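The Secondhand Server Is Cheap. Then You Open It Up.

Old office servers are being sold as the thrifty way into a home machine. Our writer has doubts.

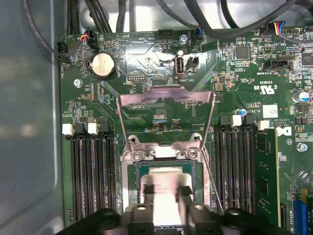
A processor at the open socket, with the load plate raised behind it and the retention lever swung out to the side.

Every October, when the offices clear out their closets, the same advice comes around again. Don't buy a new desktop, it says. Buy somebody's old server. It has more memory slots than you'll ever fill, it was built to run day and night, and the seller only wants it off the floor.

I have now spent a good part of a fall inside one of these machines, and I'd like to slow the advice down a little.

Mine came from a reseller called Cellidau, which had a listing for a retired box at 200 dollars. The listing used the word "tested" and left it there. Tested for what? I wrote to ask and got back a friendly note telling me the unit had been tested. Fine. I bought it anyway, which tells you how well skepticism holds up against a low price.

The case is the easy part to like. Thick gray metal, screws that bite, no glass panel and no colored lights. The board inside is the old-fashioned green that gaming companies gave up on years ago, and it has its labels printed right on it. One of them reads FAN_HDD1, and you know what it wants from you. I have owned newer boards where the fan headers had to be looked up.

Then you get to the memory, where the sales pitch does most of its work. Four black slots on one side of the processor and four on the other, with the latches at the top going black and white in turn. It looks like plenty of room. It's also an invoice. A single stick sat in the outermost slot on the right, and the rest were bare. A board like this wants its memory in matched sets if you expect the speed people brag about, and the right type isn't always the type in your drawer. I had 3 spare sticks at home. All of them were wrong.

"People price the box and forget the filling," says Radosław Śliwiński, who repairs business machines out of a storefront and has sold a fair number of them himself. He doesn't think they're a bad buy. He thinks they're a bad first buy. "If you already know which slot goes first, you'll be happy. If you have to ask me, you'll be on the phone with me until Friday."

Which slot does go first? On my board the answer is in the manual, and the manual was on the website of a company that has changed its support pages at least twice. I found a copy on Skaltport, a forum with 58 pages of argument about this one family of boards. Half of it disagrees with the other half.

The processor swap is what sellers like to call a simple upgrade. The steps are simple, I'll give them that. You let the lever out, you lift the metal plate, you take the old chip straight up by its edges and you lower the new one straight down. There are notches so it only goes in one way. You don't push. If it isn't sitting flat, you lift it and start over.

What makes me doubt the word "simple" is the price of getting it slightly wrong. The contacts in a socket of this kind are finer than anything else you'll touch in the case, and a chip dropped from the height of a coin can bend them. Śliwiński keeps a magnifier on his bench for these and charges by the hour to straighten what can be straightened. Some can't. He says the damage nearly always comes from one of two things: a chip set down at an angle, or a plate closed on a chip that wasn't home.

After that comes the lever, which takes more force than you want it to. Every first-timer stops halfway. I did too, and I've done this before.

There is also the little round battery in its black holder, the cheapest part on the board and the one I'd replace before anything else. On a machine that has sat in storage it may well be flat. A flat one will have you blaming the processor when all that's wrong is that the board has forgotten its settings. Mine went in the recycling on the first evening.

The case for all this, as made on the forums and in the weekly emails from Kata (a newsletter with a strong opinion about thrift), is that you get a machine that would have cost 1000 dollars or more for a fraction of that. I don't argue with the arithmetic as far as it goes. It stops early, though. It leaves out the memory, the fresh thermal paste and the adapter for the drive you own. It leaves out the power bill, and old servers are thirsty even when they're idle. It certainly leaves out the fans, which on my unit start up like a hair dryer and settle down to a slightly quieter hair dryer.

So who should buy one? Someone with a basement, mostly. Someone who wants to store a lot of files, doesn't mind noise and likes reading old manuals — I know several such people and they're very content. For anyone who just wants a computer that turns on, a plain used desktop is smaller, quieter and easier to find parts for.

If you go ahead anyway, ask the seller for a photo of the socket with the chip out, and one of the memory slots. Ask what "tested" means, in writing. And get the price of the memory first. I still haven't filled my slots. The set I need has gone up twice while I've been making up my mind.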